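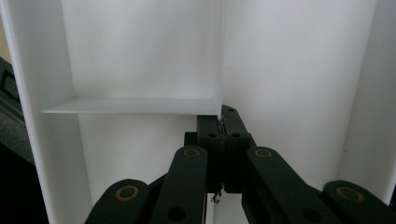
Dilruba Sikder

Chapter 3
Deflection and Load in Domestic Shelving

3.1 Introduction

A shelf is a beam. Its behaviour under load depends on span, thickness, the stiffness of the material and the condition of its ends. Chapter 2 dealt with the selection of sheet materials; the present chapter treats the shelf as a structural member and develops the methods used to size it.

Deflection normally governs design. Most shelves sag to a visibly unacceptable degree well before they approach failure in bending. For a uniformly loaded, simply supported shelf, mid-span deflection varies with the fourth power of the span when load per unit length is held constant, and inversely with the cube of the thickness. A central vertical divider that halves the span therefore has a far greater effect than a modest increase in thickness.

Creep must also be considered. Wood-based panels continue to deflect under sustained load, and the initial figure has to be multiplied by a factor appropriate to the material and humidity. Section 3.4 applies this procedure to the Gwilliam stackroom at Broltport, where 137 shelves were surveyed and 29 exceeded the permitted sag.

Terms used in this chapter

Clear span: the distance between the inner faces of adjacent supports.
Fixity: the degree to which a joint resists rotation.
Creep factor: the ratio of long-term to initial deflection.

Loads are given in newtons and dimensions in millimetres. The colour-coded span tables are in Appendix B, page 269.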